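3.2 Materialauswahl und Scheuerprüfung

Für die Untersuchung wurden Bezugsstoffe herangezogen, die in den Wartebereichen der Klinik Cumville seit der Neumöblierung verwendet werden. Alle Stoffe stammen aus dem Sortiment von Halvorsen und liegen in Grau- und Beigetönen vor. Insgesamt gingen 307 Proben in die Auswertung ein. Proben mit Nähten oder Kedern wurden vorab ausgeschlossen, weil die Fadenspannung dort vom übrigen Bezug abweicht (vgl. Greenberg, Kap. 2).

Die Vorbehandlung erfolgte im Normklima. Jede Probe lag 90 Minuten aus, bevor sie eingespannt wurde. Die Beurteilung der Oberfläche nahmen zwei Personen unabhängig voneinander vor; bei abweichenden Noten galt die schlechtere.
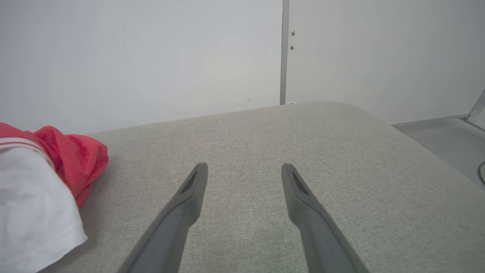 Abb. 2: Hellgraue Polsteroberfläche

Helle Grautöne erwiesen sich in der Beurteilung als schwieriger als mittlere. Pilling wird auf ihnen später erkannt, Farbabrieb von dunkler Kleidung dagegen früher. In der Pilotstudie in Pundale war dieser Unterschied noch nicht berücksichtigt worden, weshalb die dortigen Noten nur eingeschränkt vergleichbar sind. Nach 1.998 Scheuertouren wurde eine erste Zwischennote vergeben. Die Reinigung mit dem Mittel Zesgate folgte erst im Anschluss daran und wird in Abschnitt 3.3 behandelt.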